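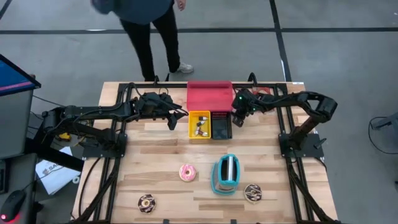 I have been keeping a household inventory since December, and I am now far enough along to say what works and what doesn't. The idea came from my insurance agent, who asked me what was in the house and got a long silence. The first thing I settled was how to write an entry. My early ones said things like "table, wood," which is useless if you ever need to replace the thing. A better entry gives the material and whatever sets it apart: tabletop, light wood, striped butcher-block planks, black frame along the edges. It takes ten seconds longer to type and you can shop from it later. I rewrote most of the first batch that way.

The inventory stands at 1043 lines. That sounds like a lot for a two-bedroom house. Books are most of it. I debated whether to list books one by one and decided to do it only for the ones I would buy again. The rest went in by the shelf, with a total for each shelf.

I do one room at a time and finish it before starting another. The kitchen was the slowest. Drawers are worse than cabinets, and the drawer under the microwave took an entire evening. I found three can openers and the warranty card for a dishwasher we no longer own. The bedroom went quickly. The garage isn't done.

For anything over 200 dollars I write down the serial number, the year and where the receipt is. Most of my receipts were in e-mail, so I made one folder and moved them all there. Paper ones I scanned at the library and then put in an envelope. The receipt for the couch has faded almost to nothing. The store, Ackermann, was able to send me a new copy, which I did not expect after nine years.

My friend Inna Kobzar did the same job after a pipe burst over her living room, and she gave me the best advice I got. Write down the boring things. She remembered the TV and the rug. She forgot curtains, lamps, bedding, extension cords and every coat in the hall closet, and when she finally added those up they came to 3556 dollars. I went back and did my own hall closet the same night.

I tried two ways of keeping the list. The first was an app, which wanted a photo for every item and kept asking me to pick a category. I gave it up after 85 items. The second is a plain spreadsheet with six columns: room, item, description, year, price, receipt. I can sort it and I can print it. One copy is on my computer and one is on a thumb drive at my brother's place in Kulow.

Prices are the part I am least sure about. I put down what I paid if I know it and leave the cell blank if I don't. Some people look up what everything would cost today. I did that for the appliances and got tired of it. The agent told me blanks are fine as long as the description is good.

Next is the garage, and after that the boxes in the attic, which have not been opened since we moved from Ivedham. I may find that half of them don't need to be listed at all.

Posted April 13, 2022

Print this post | E-mail this post

Recent posts
Cleaning out the e-mail inbox, part two
What I keep in the hall closet
A second try at storm windows
Library scanners and how to use them

Get new posts by e-mail. Enter your address to sign up. You can unsubscribe at any time.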